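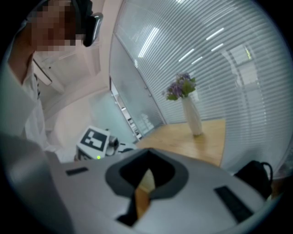 At the table, morning session.

Nov 6, 2025

Second go at the Lungu liquid hide glue, the bottle Tihomir keeps telling me is as good as hot glue. I still don't believe it. The data sheet says full strength overnight, with no temperature given, no humidity, and no word on what species they glued.

Made 12 lap joints in beech, all from one board. Half with Lungu, half with our usual hot glue from the Brulcombe pearls. Same clamps, left 9 hours. Broke them on the lever rig with the bucket.

Lungu: two let go clean at the glue line, with shiny film on both faces. The other four tore some wood. Hot glue: all tore wood except one, and I was slow getting that one closed, so I'm throwing it out. Tihomir says I should throw out my two bad Lungu joints on the same grounds. I was not slow on those.

Coralie Trevaskis read through this and asked whether the bottle was old. Lot number is 522 and I can't find a date anywhere on the label, so who knows. We bought it in April. If it goes off that fast I don't want it in a chair.

Also not convinced by the rig. The bucket hook creeps along the lever as it fills, and I only noticed halfway through. Anything under a large difference means very little until that is pinned. Tihomir Zupan's figures from Stuvari came off the same kind of setup, and he quotes them to the decimal.

To do:
Pin the hook.
Fresh bottle, ask Andov for one with a date on it.
Repeat with Lungu left a full day in clamps.
Log shop humidity. It read 57 when I unclamped, didn't write it down at glue-up.

Chair legs stay on hot glue for now.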